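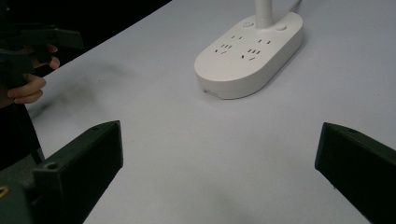
Notes to self, Fikeo meetup, 14 Oct 2022. Speak slower than last time.

Open with the log line. Let people read it. "Pose confidence high, target lost." Wait for the laugh. If no laugh, move on.

Explain what Hiltitine does: takes frames from the grippers, gives each one a pose, throws away whatever it doesn't trust. It throws away a lot. Out of 900 demos in the March batch we kept 698, and I was proud of that until Hortensia Arboleda asked what happened to the rest.

White thing on a white table. Tracker wants corners and gets a smooth plastic edge and a soft shadow. It will happily track the shadow. Say that twice.
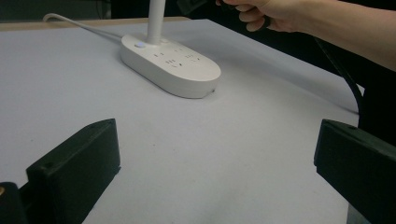

Socket slots are the best features we have, and they all look alike. The matcher picks the neighboring outlet and the whole trajectory hops sideways. Planner then aims for the wrong holes with great dignity.

The fix, in order of embarrassment:
Mask our own fingers before matching. (Yes, we were tracking the gripper.)
Score matches as a group, one rigid body.
Wálter Paucar's clock patch. Two hand-held grippers, two clocks, 11 frames apart. Don't name the vendor.

Skip the Flaten comparison if short on time. If somebody asks about Rengifo, it's a config loader and it's fine.

Still open: motion blur, glossy tops. Take 4 questions, then give the mic back.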